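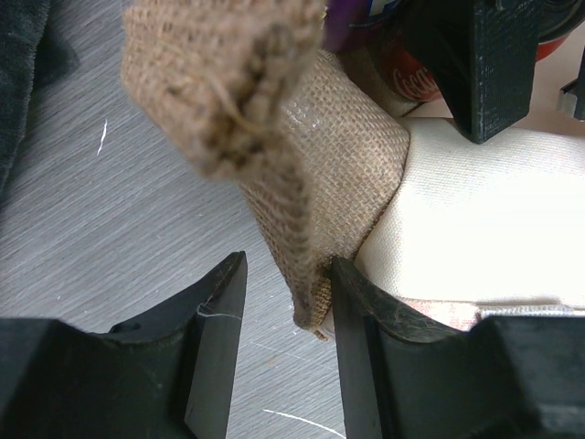 Search this encyclopedia Search Go Advanced

Gazetteer (place names)

By Marwa Shehata
Last revised in February

A gazetteer is an organized list of place names, together with enough information to say where each place is and what sort of place it is. Many people first meet one at the back of a household atlas, where long columns of tiny print give a page number and a grid square for every town, river and mountain range on the maps. The gazetteers kept by mapping offices, libraries and emergency services are close cousins of those back pages, only a good deal larger, and these days they are nearly always held in a database that other programs can search.

What an entry contains

At the very least, an entry holds a name, a location and a feature type. The name is the word or words people use for the place. The location, often called the footprint, may be a single point given by latitude and longitude, a line (handy for rivers and roads) or an outline drawn around an area. The feature type says whether the thing is a village, a lake, a railroad station, a cemetery and so on. Most gazetteers draw their types from a fixed list, so that one clerk's "brook" and another clerk's "stream" end up in the same drawer.

Fuller entries go on to give other spellings, the language of each name, the county or district the place falls in, the years when a name was in use and the source it was taken from. Pronunciation is sometimes included too, which visitors and radio announcers are grateful for.

Every entry also needs an identifier, usually a plain number that means nothing by itself. Names make poor identifiers. They get changed, they get misspelled, and the same one may be used for a dozen different places. A number can stay put through all of that, and a record of a flood or a census count can be tied to it without much worry about what the town council decides to call itself next.

The point and the outline

Beginners are often surprised by how much argument there can be over where to put a single point. For a town, it might go at the main crossroads, the town hall, the post office or the mathematical center of the boundary. Each choice has its friends. The mathematical center is easy for a computer to work out, but in a crescent-shaped district it can land outside the boundary altogether, perhaps in the middle of a bay. For rivers, many gazetteers place the point at the mouth, and a person searching for a long river may find themselves looking at a patch of coast a long way from the stretch they had in mind.

Outlines give a truer picture, but they cost more to draw and have to be looked after as boundaries shift. Some places have no agreed edge at all. Ask a few neighbors where "downtown" stops and you will get several answers, every one of them given with complete confidence! Gazetteers deal with such areas by drawing a fuzzy or approximate outline and marking it as such, or by falling back on a point.

Official and everyday names

An official gazetteer normally chooses one preferred name for each place and lists the rest as variants. The preferred name is the one that goes on maps and road signs. Variants can include older names, short forms, names in other languages, nicknames and common misspellings, and a well-kept list of them is what makes a search box feel friendly, because people type what they say at home.

The Keststead gazetteer is a small and well-documented case. It began as a card index in the county land office and was typed into a database over the course of two winters, by which time it held 481 named features. When the compilers looked through it, they found 61 features that were known by more than one name, and in 15 of those the name painted on the local sign did not match the one in the land records. Byung-chul Ban, who edited the list, chose to keep every variant and to note beside each one where it had been heard or read. His notes are still attached to the entries and make very pleasant reading, particularly those on the Havach ford, which was moved upstream after a bridge was built and took its name along with it.

Where two languages share a district, things take more care. Some gazetteers give both names equal standing. Others pick one for each feature according to the language most used on the spot. Accented letters are a frequent source of trouble, especially in older systems that could not store them. The farm settlement of Ristić, on the western side of Keststead, was entered as Ristic, Ristich and Risti? in three different tables before anyone tied them together.

Matching names to places

The heaviest everyday use of a gazetteer is in turning written names into positions on a map. This is close to geocoding, which usually means finding the position of a street address, and the two jobs are often done by the same software. When the text is a letter, a news story or an old parish register, the work is commonly called geoparsing. The program has to spot which words are place names, then decide which place of that name is meant.

The second step is the harder one. Wirkness, for instance, is in Keststead records both a village and a headland 20 miles away from it, and a note saying only "repairs at Wirkness, Thursday" could belong to either. Programs look for clues in the words nearby, the size of the candidate places and the other places mentioned in the same text. People use the same clues, and are still better at it when they know the district.

Upkeep

A gazetteer starts to age as soon as it is finished. New streets are laid out, schools close, villages merge, and spellings are revised. Good practice is to retire an old entry and leave it in the file, with a pointer to whatever replaced it, so that documents using the earlier name can still be placed. Many offices accept corrections from the public and check them against a second source before making a change.

Combining two gazetteers is a larger task. The entries have to be compared by name, type and position, and pairs that nearly agree are generally set aside for a person to review.

See also: Geocoding; Map index; Place name; Spatial database; Toponymy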